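Roel Schouten
@roelschouten

Spent most of August 2026 trying to stop buying bread. Short thread on what worked for me, for anyone who has tried sourdough twice and given up. I'm no baker, I run a small print shop in Prestdale and I bake before work.

1. I stopped keeping a big jar of starter. I keep 20 grams in the fridge and build it up the night before. Much less waste, and I no longer feel guilty about the jar when I go away for a weekend.

2. The flour matters less than I was told. I used the expensive stone-ground stuff for a month, then went back to plain bread flour from the supermarket with a handful of rye in it. My family couldn't tell which was which.

3. Water does matter. I went up to 70 percent and stayed there. Every time I pushed it higher I got a puddle, and a wet dough at six in the morning is not something I want to deal with.

4. Riet Vermeulen taught me to shape. She watched me fold a dough and told me I was handling it too much. Four folds, then leave it alone. My loaves were taller the same week.
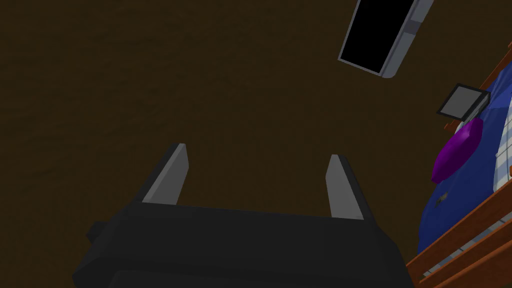 Do you need a Dutch oven?

A heavy lidded pot makes it easier, but a baking stone and a pan of boiling water on the rack below gave me a decent crust too. The pot is less fuss, so I use that.

5. Time in the fridge is the part that made this fit around a job. Shape in the evening, cover, fridge, bake in the morning straight from cold. I leave mine 9 hours. Twelve was fine as well. At twenty-four it was sour enough that the kids complained.

6. Scoring: one long cut, a bit off center, with the blade held almost flat. I wasted a lot of mornings on leaf patterns. They looked good going in and bad coming out.

7. Let it cool. I know everybody says this. I cut one early, it was gummy all through the middle, and I blamed the oven for a week before I worked out what I had done.

8. My oven runs cold. I bought a cheap thermometer and found it was well under what the dial said. If your loaves come out pale, check that before you change anything in the recipe.

9. Freezing: slice the whole loaf first, then bag it. Toast from frozen. I bake two at once now and only turn the oven on every third day or so – the power bill was the one complaint at home.

A few people asked for the recipe. 368 grams flour, 258 water, 70 starter, 7 salt. It makes one medium loaf. Scale it if your pot is bigger.

Next I want to try a seeded one. If you have a way to keep sunflower seeds on the crust and off the floor, please reply with it.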